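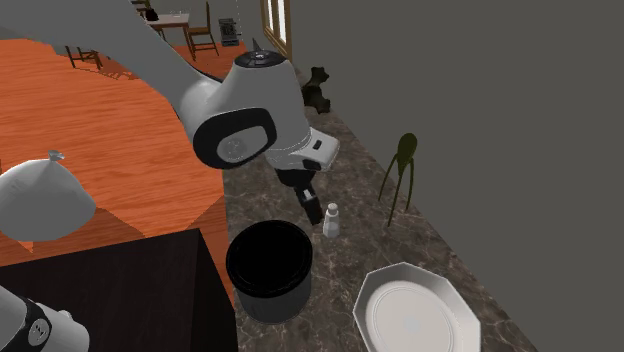 **Do package deals bring more guests to a small resort hotel in the slow season?**

At the one property we studied, they brought in slightly more bookings and noticeably longer stays, but most of the extra money was spent in the restaurant.

## Background

Our group looked at the Vernow Lodge, a 79-room hotel on the edge of Gasser Lake. Fall weekends fill up early for the foliage. After that the rooms are hard to sell until the ski trail at Orketow opens in December. The hotel started a "Stay and Dine" package last year: one night, breakfast, and a dinner credit.

## Method

We used two sources. The first was a set of booking totals from the front office, with guest names removed. The second was a short survey handed out at checkout. Xiomara Pennington wrote the survey and entered the answers. We had hoped for more replies, but the survey only ran for 15 days and many guests leave before the desk gets busy.

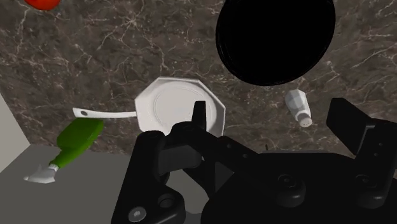

The booking totals were easier to work with. They came out of Orkex, the reservation program the hotel uses, and covered roughly 1000 stays. We sorted them by package or room only, then by length of stay. Group bookings and weddings were left out.

## Results

- Package guests stayed two nights more often than room-only guests.
- Most of them spent more than the dinner credit, usually on wine or dessert.
- Of the guests who answered the survey, 11 said they would have come without the package.
- Midweek bookings hardly changed.

The last point surprised the manager, who had set the midweek price lower for that reason. Several guests wrote that they could not get time off work and that price did not matter much.

## Limits

We had one hotel and one season. The weather was also mild that year, so we can't separate its effect from the package. A second season of totals would help, and the front office has agreed to send them.

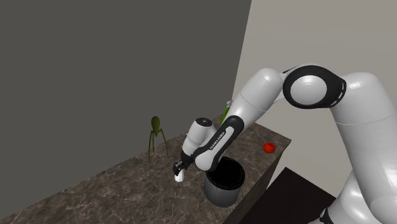 *Figure 3. White and black robotic arm over a marble countertop, simulated.*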